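Nikden prepares a second handset, with the battery again at the centre

Nikden is expected to add another model to its mid-range telephone line in June. The company has made no formal announcement, but a support page for the device was published on its regional website last week and has remained there. The page gives the name as Futisia 2 and lists a short set of specifications, on which the notes below are based.

I have followed this manufacturer on this blog since the first Futisia, and readers will recall that my assessment of that model was mixed. The screen was good for the price. The charging was slow, and the software arrived with a number of applications that could not be removed. It is therefore of some interest to see which of these matters has received attention.

According to the support page, the new model has a larger screen, 4 GB of memory and a battery that may be replaced by the owner with an ordinary screwdriver. The last point is the most significant. Very few telephones in this class have offered it in recent years, and those that did were usually thick and heavy. Nikden gives no figure for the weight, and I would advise prospective buyers to wait for one.

The processor is supplied by Gentile and carries the model number 628. It replaces the 610 used in the earlier handset. Gentile describes the newer part as more economical when the telephone is idle, although it makes no particular claim about speed. Users who mainly read, write messages and make calls are unlikely to notice a difference. Those who play demanding games should probably look elsewhere.
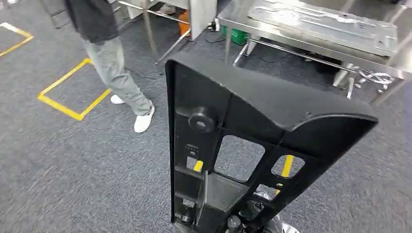

Ribbed side of a black moulded plastic panel.

The matter of software is less clear. The page refers to two years of security updates but does not say whether the period begins on the date of release or the date of purchase. I wrote to the Nikden support office in Prarkville to ask and received an automatic acknowledgement. Should a proper reply arrive, it will be added to this post.

There is also the question of price. The first Futisia was sold at a reasonable sum and then reduced twice within its first year, to the annoyance of those who had bought it early — I was among them. No retailer has yet listed the new model, and the prices now circulating on discussion boards do not appear to have any source.

Owners of the first model have asked whether their existing cases and chargers will fit. The charger should, as the connector is the same. The cases will not, given the larger screen. Comments remain open below for anyone who has seen the device listed elsewhere.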